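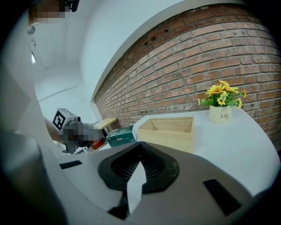

Pushpa Ahuja asked in January whether the front table should hold anything besides books, and the view at Kindurora is now that one open wooden box and the sunflowers are enough. The white table by the brick wall has been set up that way.

The grant for the reading corner stands at $2040, of which $1788 has been spent. Nearly 90 books have been sorted by colour and size. Another 11 need new covers – the Skasness order should take care of those.

The box is plain light wood and takes a book laid flat, with a gap left at one end.

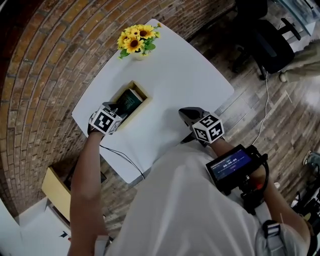 Bhardwaj would like a second box before the corner opens, and we have asked for a price. The remaining $252 will go to that and to shelf labels.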